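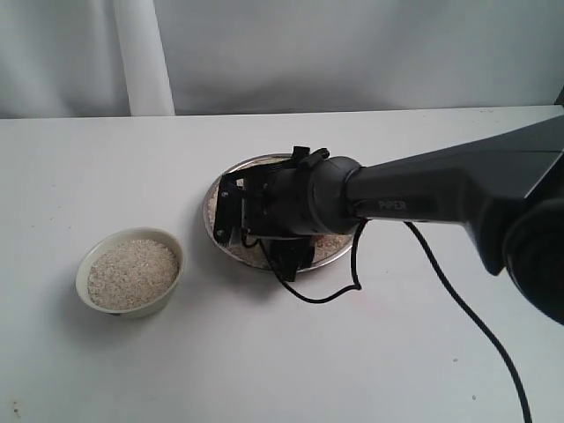 How to replace the door seal of a fridge

The rubber seal on the door of a fridge (it is also called a gasket) does a simple job for many years, and then one day it does not do it any more. The motor runs too often, water collects on the glass shelf, and the butter near the door is softer than the butter at the back. A new seal is much cheaper than a new fridge, and most people can fit it at home in one afternoon.

I wrote this page after I changed the seals on two fridges, one in my own kitchen in Wurncombe and one in the unit of my neighbour. Both are Nuvmont fridges with the freezer on the bottom. Other makes may be a bit different, so please also look in your manual.

First check that the seal is the problem

Take a strip of ordinary paper and close the door on it, so that half of the paper stays outside. Pull it slowly. You should feel some resistance. Repeat this every hand's width along all four sides, and mark the weak places on the outside of the door with a small piece of masking tape.

If the paper falls out everywhere along the bottom, but it holds well along the top, look at the hinges before you order anything. A door that hangs low can make a good seal look bad. Open the door halfway and lift it gently by the handle side. If it moves up and down, the hinge screws need to be tightened.

A dirty seal also leaks. Wash it with warm water and a little dish soap, go into the folds with an old toothbrush, dry it and do the paper test again. In my neighbour's fridge this repaired one side completely, but there was a tear in the corner near the hinge, and soap does not repair a tear.

Find out how your seal is fixed

Pull the inner lip of the old seal away from the door and look under it. You will find one of these:

Push-in seal. The back of the seal has a shape like an arrow, which sits in a groove around the door. No tools are necessary.

Screwed seal. Under the lip there is a row of small screws, usually with hexagonal heads. They hold the seal and the plastic inner panel of the door at the same time.

Glued or moulded seal. There is no groove and there are no screws. In this case the maker often sells only the whole door, and this page will not help you much.

My fridge has the push-in type and my neighbour's has the screwed type, although they look like the same fridge from the outside. Do not trust the photo in the shop.

Order the right part

The model number is on a label inside the fridge, mostly on the left wall beside the vegetable drawer. Write down all of it, with the letters at the end. Mine finishes with 2559 and then a letter for the colour, and I nearly ordered the seal for the freezer drawer, which has the same digits and another letter.

Measure as well. For a push-in seal you measure from the middle of the groove on one side to the middle of the groove on the other side. For a screwed seal you measure the seal itself from outer edge to outer edge. My groove was 534 mm wide. The seal in the catalogue was given as 537 mm, which worried me, so I telephoned Kushnir, the parts shop in Pukside. They told me that this catalogue gives the outer size, and that a difference of three millimetres was normal for this profile. If your difference is bigger, ask before you pay, as many shops do not take back a seal after the bag is opened.

What you need

The new seal
A hair dryer, or a bathtub with hot water
A soft cloth and dish soap
Masking tape
A little petroleum jelly
For the screwed type, a nut driver that fits the screws (a quarter inch on my neighbour's fridge)
An esky or a cool box for the milk and the meat

Prepare the new seal

The seal comes folded in a box and it will have kinks. Take it out the day before, if you can, and lay it flat on the floor in a warm room. In the evening I put mine in the bathtub with hot water from the tap for ten minutes, and in the morning nearly all kinks were gone. The rest I did with the hair dryer on the middle setting. Keep the hair dryer moving and keep your other hand on the rubber. If it is too hot for your hand, it is too hot for the seal.
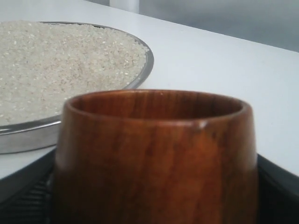

Wooden cup, with uncooked rice in a steel tray behind it.

Do not stretch the seal to make it straight. It becomes longer, and then it makes waves when it is in the groove.

Remove the old seal

Switch off the fridge and pull out the plug. Empty the shelves of the door, because bottles make the door heavy and it swings while you work.

For the push-in type, begin at a top corner. Take the seal with your fingers close to the door and pull it towards you, slowly but with some force. When the corner is out, the rest follows easily. In winter it helps to warm the old seal first.

For the screwed type, lift the lip and loosen all screws by two or three turns only. Please do not take them out. They also hold the inner panel, and if you remove them the door can twist and the insulation can move. When all screws are loose, you can slide the old seal out from behind the metal strip or the edge of the panel.

Clean the groove now. In mine I found crumbs, something sticky and one pea. Use a wooden skewer with the cloth around it, and let everything dry well.

Fit the new seal

1. Hold the new seal against the door and check which side goes up. On some seals the hinge side is a different shape, and it is annoying to discover this at the end.

2. Press in the two top corners first, then the two bottom corners. The seal will hang between them. This is correct.

3. Go to the middle of the top side and press it in there. Then press from the middle to each corner. Do the same with the bottom and finally with the two long sides. If you begin in one corner and go around, you will arrive with too much rubber at the last one.

4. Press with your thumbs until you feel or hear the click of the push-in profile. A rubber mallet is possible, but I did not need it.

5. For the screwed type, push the edge of the seal behind the strip all the way around, and then tighten the screws a little at a time, going from one side to the opposite side. They should be snug. Too much force will crack the plastic panel.

6. Put a very thin film of petroleum jelly on the hinge side of the seal, so that it slides and does not roll when the door closes.

Check the door

Close the door and look at it from the side with a torch. You should not see a gap. Small gaps in the corners are common on the first day. Warm the corner with the hair dryer, pull the lip outwards with your fingers, close the door and leave it closed for a few hours. On a stubborn corner I put a small roll of paper under the lip overnight, and on Sunday morning it was good.

After the screwed type, check also that the door is not twisted. If the top touches and the bottom does not, loosen the screws again, ask someone to push the door gently in the other direction, and tighten them while the person holds it.

Plug the fridge in again and do the paper test after one day, when the rubber has settled. Write the results beside the old ones if you kept them.

About the electricity

My plug-in meter counted 354 watt-hours less per day in the week after the change than in the week before. The weather was a little cooler in the second week, so I would not promise you the same number — but the motor is quiet for much longer now, and this I can hear from the bedroom.

Care

Wipe the seal once a month with warm water and a drop of soap. Do not use bleach or strong vinegar, which can make the rubber hard. If there is black mould in the folds, use baking soda on a damp cloth, then rinse and dry. Renew the petroleum jelly on the hinge side when the door begins to squeak or pull.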